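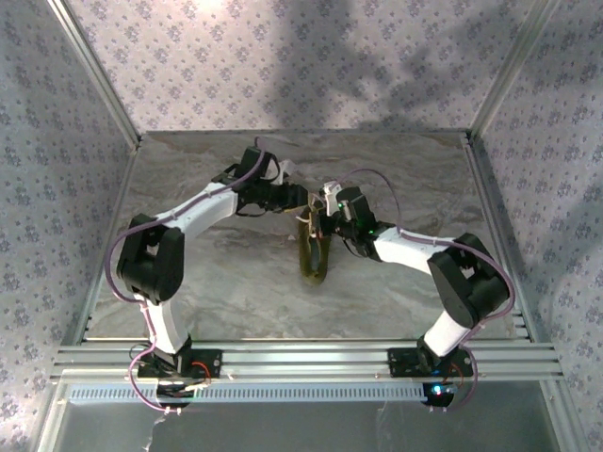

Olive green over gray marble.

Guides > Shoes & Boots > Laces

How to Keep Your Shoelaces Tied

I spent most of my life retying my shoes on the sidewalk, and I figured that was just what shoes did. Then my friend Yareli Mendoza watched me do it three times on one walk to the bakery and asked, very politely, who had taught me to tie a granny knot. Well! I was 41 and a little hurt, but she was right, and it took me one evening on the couch to fix it.

Check which knot you have

Tie your shoe the way you always do and look at the bow. If the loops lie across the shoe, left and right, you're fine and can skip ahead. If they keep twisting so they point at your toes and your ankle, that's the granny. Both halves of your knot are going the same way around, so it works itself loose with every step (mine lasted maybe a block).

Fix the first half

Leave the bow part alone, your hands know it too well. Change the start. If you normally cross the left lace over the right and tuck it under, cross right over left. It feels awful for a few days, like brushing your teeth with the wrong hand, and then one morning you don't notice it anymore.
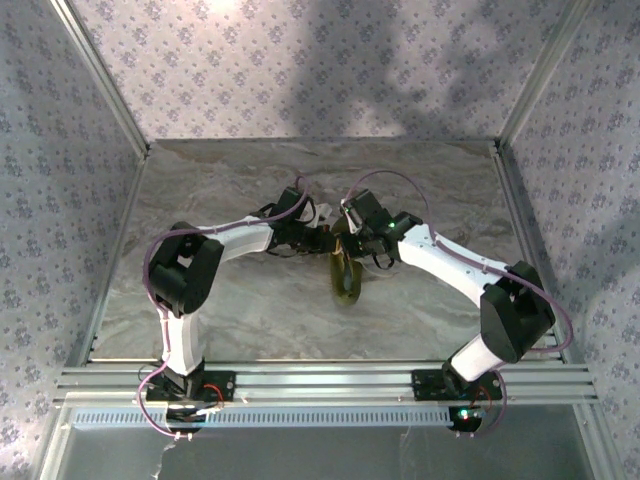 Add a second wrap for slippery laces

Round, shiny laces need more help. Make your first loop, take the other lace around it 2 times, then push it through and pull snug. It still comes undone with one tug on the end, which I love, because I'm forever getting home with my arms full of groceries. I do this on my walking shoes and don't bother on anything else.

If the laces are too long

Don't double-knot the bow and hope. Pull it all out and relace, skipping fewer holes, or buy a shorter pair. Flat cotton ones hold best for me. I got mine from Zavala, the little repair counter near the post office, and Refugio Contreras there will measure your old ones for you if you bring them in. He also talked me out of waxed laces for sneakers, and I went home and bought them anyway. He was right too.

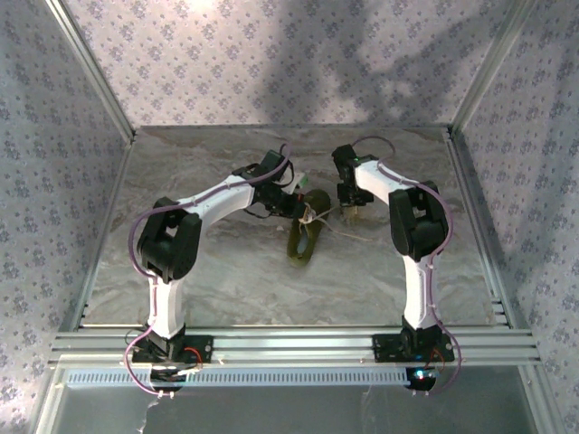 Reading time: 2 min

One more thing, for kids. Sit next to them, facing the same way, so they aren't copying you in a mirror. Loosen everything first, right down to the toe, and let them do the pulling. Two laces in different colors make it much easier to say "blue goes over" and have somebody understand you.

We use cookies to remember your settings. Accept | Manage

Contact | © Jaqueline Xolalpa | Back to top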